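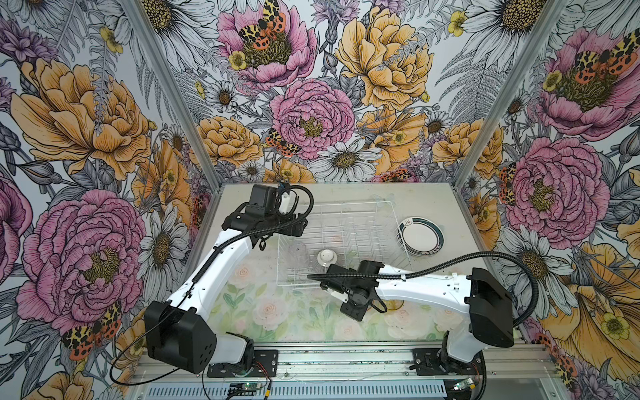

Wasunthorpe Household Hints

README for the text collection, version 2

What you are getting

A folder of 700 household hints clipped from the Wasunthorpe parish newsletter, typed up and lightly tagged. Most of them deal with dishes, drains, limescale and the moral character of people who leave pans to soak. A smaller share covers moths. The newsletter paid nothing for a hint and printed nearly everything it was sent, so the quality is what you would expect.

The collection was put together for anyone interested in how people write instructions for each other. It is also fine for testing a search tool, or for settling an argument about vinegar, although it contains at least one firm opinion on each side of every vinegar question.

Files

hints.csv is the main table, one hint per row.
topics.txt lists the 16 topic labels and what we thought they meant.
ustent_rules.txt holds the cleaning rules in the order they were run.
leftovers/ contains clippings we could not read well enough to type. Good luck.

Columns in hints.csv

id: a plain number. Gaps are duplicates we removed.
text: the hint as printed, spelling included.
topic: one label from topics.txt. "Misc" is larger than we would like.
tone: plain, bossy or wounded. Tagged by hand.
season: as given in the newsletter. Blank for the issues that skipped the cover line.
reply_to: the id of an earlier hint, when the writer was plainly objecting to it.

The reply_to column was added late and is the best thing in the folder. The longest chain starts with a mild suggestion for drying glasses upside down and is still going when the newsletter changes its page size.

How it was cleaned

Scans were typed by hand, then run through Ustent, our small script for fixing line breaks and stray hyphens. Ustent is older than it looks and thinks any line ending in "tea" is a heading. We caught most of those. If a hint seems to stop and a new one called "Leave it to steep in cold tea" begins, please join them back together and let us know.

Names and street addresses were taken out. Initials were taken out too, after we noticed that anyone from the village could work out who had written in about the communal teapot.

Splits

500 hints are marked train and the rest test. Reply chains are kept whole, so a quarrel never straddles both halves. An earlier split, named Perel, ignored this and gave very flattering scores. Please don't use Perel.

Known problems

"Bossy" and "plain" overlap badly. Our two taggers agreed on moths and very little else.
December is overrepresented, mostly with candle wax.
Several hints mix cleaning products that should never share a bucket. They are kept as printed, for the record. Do not follow them.
The Pascu supplement, a loose sheet on silver polish, is missing its second side.

Use and changes

Free to use for study and teaching. Corrections are welcome as a plain list of ids with the old and new text. Corrections to the advice itself go in reply_to, like everybody else's.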